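Kadalport Kitchen Cell, Simulated Workspace
Pre-run inspection checklist with comments
Inspected by: Suha Haddadin
Date: 11 February 2020
Checklist revision: 3
Result: pass with comments, two items open

Scope

This checklist covers the two-arm countertop setup in simulation, before any job is queued overnight. It does not replace the checklist for the physical cell at Stodumbridge. A pass on this sheet is needed before the same task file can be sent to Stodumbridge, so the items are kept in the same order on both sheets where possible.

Mark each item OK, NOT OK or N/A. Write a comment for every NOT OK and for any OK that needed a second look. Do not leave a line blank.

Section A. Files and versions

A1. Task file matches the one named on the job sheet.
OK.

A2. Robot model is the released version, with no local edits.
OK. There was a local edit to the left wrist damping in the Ghoneim branch. Reverted before this inspection. Please do not keep tuning changes in the branch the scheduler reads from.

A3. Random seed is recorded on the job sheet.
OK. Seed 2062.

A4. Log folder is writable and has enough room for the full batch.
OK. Batch is 200 runs. Old logs from July were still in the folder and have been moved to the archive drive.

A5. Change note filled in since the last inspection.
NOT OK. The note says "object tweaks" and nothing else. Say which objects, what was changed and who did it. Left open for the Onholm team to complete.

Section B. Limits and stops

B1. Joint limits on both arms are set to the physical cell's values or tighter.
OK.

B2. Speed cap is active for both arms.
OK. Checked by commanding a move above the cap and reading back the value that was applied. Reading the config file is not enough for this item. The file has been right before while the running value was wrong.

B3. Contact force threshold stops the run.
OK. Tested with a slow press of each hand onto the counter. Both runs ended and both wrote the stop reason to the log.

B4. Arm-to-arm minimum distance check is turned on.
OK on second look. The check was on, but it only covered the hands and wrists. Forearms have been added. Anyone copying this setup should look at which links are in the list.

B5. Stop command halts both arms, whichever arm the fault is on.
OK. Tested from each side.

B6. Run timeout is set.
OK. Set to 21 seconds, as on the job sheet.

Section C. Countertop and objects

C1. Every object on the counter is on the object list for the task.
OK. The tray, cutting board, box and plate are listed as main objects. Things at the far edge of the counter are listed as background and must not be used as targets.

C2. Objects rest on the surface, without sinking in or floating, after the settling period.
OK. Let the settling period finish before you look. Two earlier reports of a floating plate were made from the first step of the run and have been closed.

C3. Container to be filled is empty at the start.
OK. Wicker tray floor is clear.

C4. Collision shapes match the visible shapes closely enough for the task.
OK with comment. The tray handles are loops, and a simple block shape would fill them in. The present shapes leave the openings free. If someone swaps in a simpler shape to save time, this item has to be done again and the results cannot be compared with older batches.

C5. Masses and friction values are filled in for all listed objects.
NOT OK. The pink box has the default friction value. Not a hazard in simulation, but a grasp that works on the default may slip on the real one. Measure it at Stodumbridge and update the list.

Section D. Start pose and clearance

D1. Neither hand is touching an object that the task does not tell it to touch.
Check both hands from the top view and again in the contact report. The top view alone can hide a light touch, and the contact report alone does not tell you how close you are to one.
OK. The bottom hand is in the gap between the tray and the lower left corner of the cutting board, with no contact. It is a narrow place to start from. The first move should be straight up, before any sideways travel, and the task file now says so.

D2. Arms do not pass over loose objects at start, or the height above them has been checked.
OK with comment. The left arm passes over the white plate. Height was read from the model and is above the minimum. The same pose on the physical cell needs its own reading, taken with the arm held.

D3. Fingers are in the start position named in the task file.
OK. Left hand fingers extended and close together, pointing toward the upper part of the tray.

D4. Cables and sleeves are clear of the joints.
OK. Looked at the orange section on the left arm. The model does not bend it the way a real one bends, so a pass here says nothing about the physical arm. Carry this item over to the Stodumbridge sheet as not yet inspected.

D5. A view of the start pose is stored with this sheet.
OK.
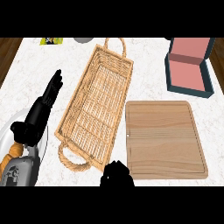
Section E. Sign-off and open items

E1. Open items are listed with an owner.
A5, change note: Onholm team.
C5, friction value for the pink box: Stodumbridge, next time the cell is free.

E2. Job may be queued with open items.
Yes, in simulation only. Neither open item affects limits or stops. An open item in Section B always holds the job, with no exceptions for short batches.

E3. Task file may be sent to the physical cell.
No. Hold until A5 and C5 are closed and D2 and D4 have been done on site.

E4. When to repeat this inspection.
Repeat the whole sheet after a change to the robot model, the limits or the controller. Repeat Sections C and D after a change to any object, including its position. A change of seed only needs A3, unless the seed also moves the objects, in which case do Section D as well.

Signed: Suha Haddadin
Copy to: Ghoneim, Onholm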